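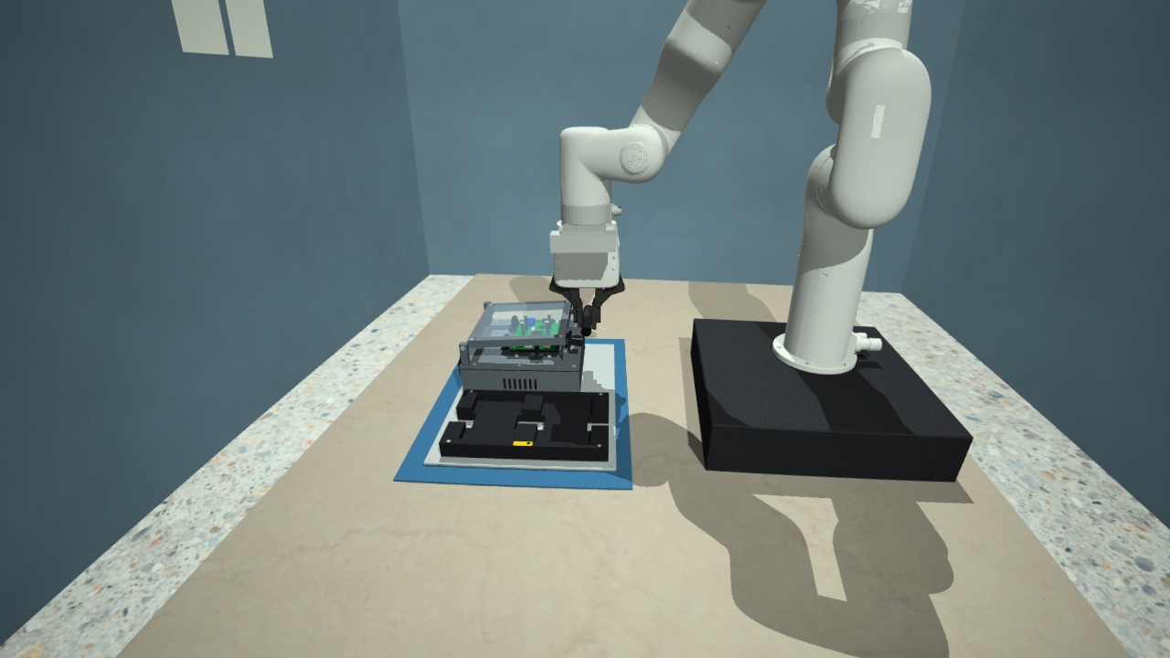

Open Day Demonstration Area: Pre-Opening Safety Checklist with Comments

Koutsoukos Technical Center, Hall 2, Station B. Inspection date: August 12, 2018. This checklist covers the assembly demonstration prepared by Flosturero for the public open day and must be completed before visitors are let into the hall. The demonstration follows the Proler work sequence, in which a single arm handles the lid of an electronics enclosure at table height. The layout was reviewed in simulation before the station was inspected, with the arm on its black block at the right of the table and the enclosure and black fixture sharing one tray on the blue mat. Items marked Open must be closed by the responsible party before the first showing. Comments are part of the record and are not to be removed.

Section 1. Floor and visitor line

1.1 Visitor barrier in place on the open side of the station. Pass.
1.2 Walkway between barrier and next station clear to full width. Open. Comment: Two display stands from the Wirnard station extend into the walkway. Wirnard has been asked to turn them parallel to the wall.
1.3 Floor dry and free of cables. Pass. Comment: Power feed runs under the cover strip. The strip has lifted slightly at the hall end and was taped down during the inspection. Replace before the January event.
1.4 Emergency exit signs visible from the visitor line. Pass.
1.5 Visitor limit posted at hall entrance (700 persons). Pass.

Section 2. Arm and mounting

2.1 Flange bolts checked for tightness and marked. Pass.
2.2 Mounting block secured to the table. Pass. Comment: No movement felt by hand with the arm powered off.
2.3 Connectors fully seated, no strain on cables during full motion. Pass with comment: The cable at the base came close to the column on the return move. A longer loop was fitted and the move was run again with good clearance.
2.4 Covers on all joints closed. Pass.
2.5 Speed limited to the demonstration setting. Pass. Comment: The setting is protected by password. Presenters are not to be given the password.
2.6 Reach of arm does not cross the visitor line at any point in the program. Pass.

Section 3. Gripper and workpiece

3.1 Fingers undamaged and moving freely. Pass.
3.2 Gripping force within the limit given in the risk assessment. Pass.
3.3 Gripper holds its position on loss of power. Pass. Comment: Tested with the lid held above the enclosure. The lid stayed in the fingers.
3.4 Lid and enclosure free of cracks and sharp edges. Open. Comment: The spare lid has a chipped corner and is to be taken out of use. The main lid is acceptable. Flosturero will supply another spare.
3.5 Circuit board in enclosure not connected to any power source. Pass.
3.6 Fixture and tray cannot slide on the mat. Pass.
3.7 No loose tools, screws or drink containers on the table. Pass at time of inspection. Comment: To be checked again before each showing.

Section 4. Stops and controls

4.1 Emergency stop within reach of the presenter. Pass.
4.2 Second emergency stop at the visitor line. Pass. Comment: The label was turned toward the station and could not be read by visitors. Corrected.
4.3 Both stops tested with the arm in motion. Pass.
4.4 Restart requires a separate action at the control panel. Pass.
4.5 Test log printed and placed in the station folder. Pass. Comment: The log shows 1,383 completed cycles with no fault stop.

Section 5. Presenters and public

5.1 Two trained presenters assigned to each showing. Open. Comment: The last showing of the afternoon has only one name on the list. It will not be held unless a second presenter is confirmed.
5.2 Presenters have read the station instructions and signed the sheet. Pass.
5.3 Visitors are not permitted to hand parts to the arm. Sign posted. Pass. Comment: The same rule applies to guests of the exhibitors and to members of the press.
5.4 Children to be accompanied by an adult at the visitor line. Sign posted. Pass.
5.5 Flash photography. No restriction.

Result of inspection: Conditional approval. Items 1.2, 3.4 and 5.1 remain open. The station may be powered for rehearsal with no visitors in the hall. Final release will be given in writing by the Koutsoukos safety office, and a copy of the release is to be kept in the station folder.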